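Chapter 3
Main Memory and the Processor

A program on a disk does nothing by itself. Before the first instruction can be carried out, the program has to be copied into main memory, and the processor has to be told where in memory to begin. Chapter 2 dealt with how numbers and letters are stored as bits. We now look at where those bits sit while a computer is working, and how they get from one place to another.

By the end of the chapter you should be able to trace a short program through memory one step at a time. You should also be able to say why two computers with the same processor can run the same program at different speeds.

3.1 The Callwood Payroll

We will use one running case. Callwood is a small furniture maker that pays its workers by the hour. Its bookkeeper, Syafiqah Khoo, keeps the hours in a file and runs a payroll program at the end of every month. In October the program took much longer than it had before, although the file had grown by only a few lines. The computer had been given other work to do at the same time, and there was no longer enough free memory to hold everything.
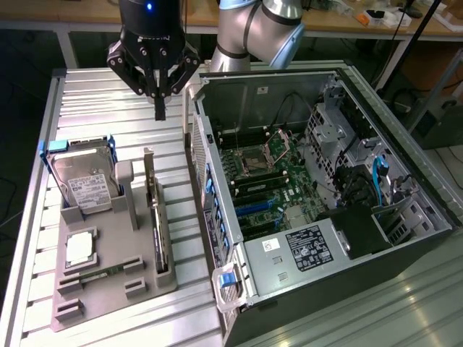

Why doesn't the processor read the payroll file straight from the disk each time it needs a number?

A disk is far slower than the processor. If every number came from the disk, the processor would spend nearly all its time waiting, so the data is first copied into main memory, where each item can be reached quickly.

When main memory fills up, the operating system moves some of its contents out to the disk and brings them back when they are needed. This is called swapping. Nothing is lost, and the results are the same, but each trip to the disk costs time. Section 3.5 returns to the Callwood case and works out how much.

3.2 Addresses

Main memory can be pictured as a long row of numbered boxes. The number of a box is its address, and what is in the box is its contents. Students often mix the two up, especially when both are small whole numbers. If box 10 holds the value 11, then 10 is the address and 11 is the contents. Storing a new value in box 10 changes the contents. The address stays the same.

The processor asks for the contents of a box by sending its address along a set of wires called the address bus. The contents come back on a second set, the data bus. On a desktop computer both kinds of wiring are printed into the main circuit board, along with the wiring for power and control signals. The distance between the processor and the memory is kept short, and the board is laid out with this in mind.

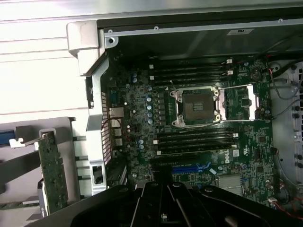
Figure 3.2 A desktop motherboard with the processor socket empty. Banks of memory slots lie on two sides of the socket.

Memory of this kind is volatile – it keeps its contents only while the power is on. Anything that must last has to be written to a disk or another permanent store before the computer is shut down.

3.3 The Fetch and Execute Cycle

The processor repeats the same short cycle for as long as it runs. It fetches an instruction from memory, works out what the instruction means, and carries it out. The address of the next instruction is held in a small store inside the processor called the program counter. After each fetch the counter is moved on to the following instruction, unless the program calls for a jump.

Take a program that adds two pay amounts. The first instruction loads one amount from memory into a register, the second adds the other amount to it, and the third stores the total back in memory.

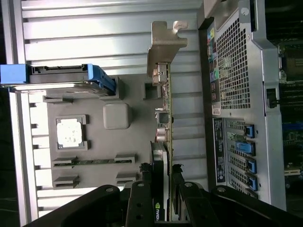
Each of these instructions needs at least one fetch, and each also reads or writes a data value. A program of 3 instructions can therefore use memory six times. Real programs run through millions of such steps, and the time spent waiting for memory soon adds up. Most processors keep copies of recently used items in a small, fast memory of their own, called a cache, which is the subject of Section 3.4.

Before going on, draw a row of boxes on paper and number them from 0 to 11. Put the three instructions in the first three boxes and the two pay amounts in boxes 10 and 11. Choose an empty box for the total, then trace the program, writing down the value of the program counter after each fetch.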